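3.2 Account changes and length of contract

The sample contains 913 contracts between companies and public affairs agencies in Jikbridge and Vukcombe. We counted a contract as ended when the client named a new agency in public. The median contract lasted 34 months, and in Vukcombe it was a little longer - 36 months. 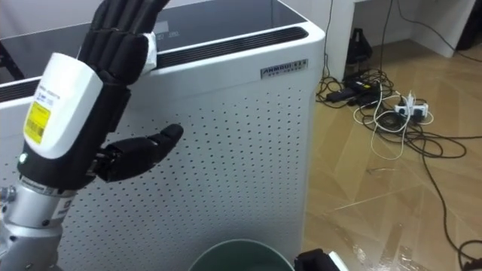
Figure 4. Black robot hand with white wrist housing and yellow barcode label.

Clients who changed agency did so most often in March, when the new budget is already known. This agrees with the earlier result of Ozoliņš for the Flurkstead market. We could not separate the effect of price from the effect of staff leaving the agency, as few clients gave a reason in their notices.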